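## 4. Recovering from a dropped or jammed leg

Use this procedure when the Cedora controller shows fault 12 during leg insertion. The fault means a gripper closed on a leg but lost hold before seating it.

**Caution:** Press the stop button before reaching over the table. The arms hold position under power and can move when the fault clears.

1. Press stop and wait for both arms to hold still.

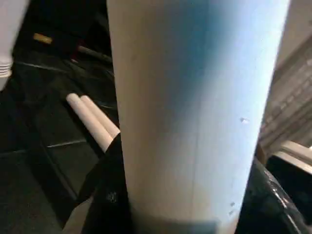 2. Support the leg by hand, then open the gripper from the panel.

Check the seat next. A leg that went in crooked can look fine from above – turn the part and sight along the ribbed band above the collar. The ridges should run level all the way around. 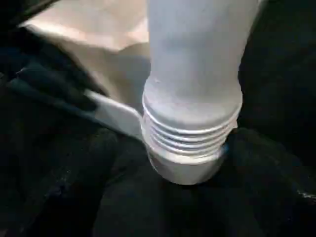 3. Pull out any crooked leg and wipe the finger pads.
4. Lay the remaining legs roughly parallel on the table.

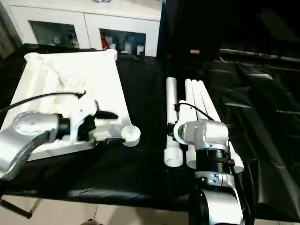

5. Reset at 200 mm/min.

**Note:** Do not reset at 2000. The second attempt will fault again.

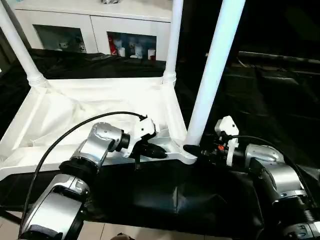

*Figure 4. Both arms at the frame, three legs upright.*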